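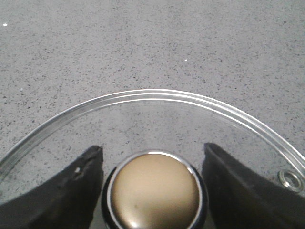 Glass lid with its knob, laid flat.

Cleaning a small electric cooking pot

Unplug the pot and let it cool. Take the lid off and wash it in warm soapy water, going right round the rim and under the edge of the knob with an old toothbrush. Rinse and dry. 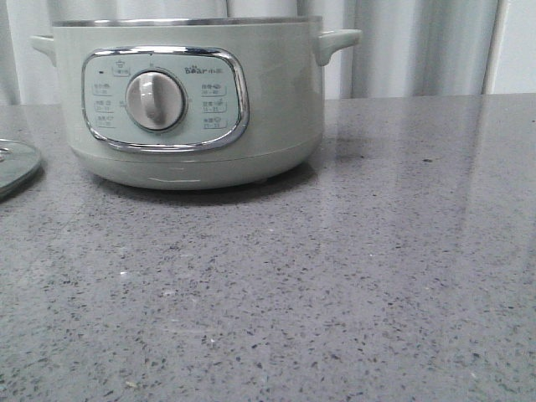 Never put the body in the sink. Wipe the outside and the control panel with a well-wrung cloth, then turn the knob and wipe round its recess. Dry the steel rim last and leave the lid off for 2 hours.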